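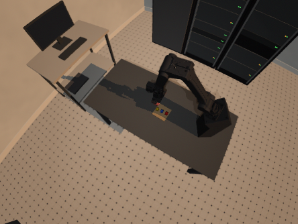
Does a small paper mill still need a settling pond if it filters its process water? At Tumton the pond stays in use as a buffer, mainly for the days when the screens are being washed down.

The mill opened its wet end to visitors on 17 November 2023. Siltalell, the operator, makes uncoated stock for bookbinders and has run the site since the old board line closed. The route covered pulping, the former, the press section and the water loop – the dry end was shut for a felt change.

Pulp arrives as baled sheet and is broken down in a vertical pulper. A charge is 400 kg of fiber. Consistency is checked by hand at the outlet, then again by an inline meter before the machine chest.

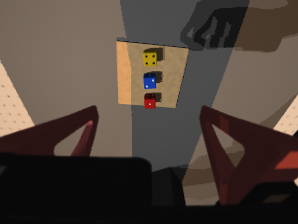

Refining is done in a single pass. The guide put the plate change interval at 600 hours, which seems short for softwood, but the incoming bales carry some grit. Drainage samples are logged in a paper book next to the chest.

The press section has 2 nips. Felts come from Pelupessy and were last replaced in September. Sheet solids leaving the second nip were not posted, and the question was passed to the office.

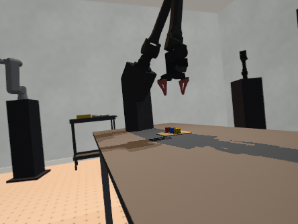
White water goes back to the pulper through a disc filter. The recovered fiber is weighed per shift; the last entry on the board was 239 kg. Noise at the vacuum pumps made most of the talk there hard to follow – ask for the printed notes at the gate.

Shares 2 | Comments 0

Related
Trultari tannery: drum room and effluent tour
Bookbinding board: grain direction and warp
Felt life on slow machines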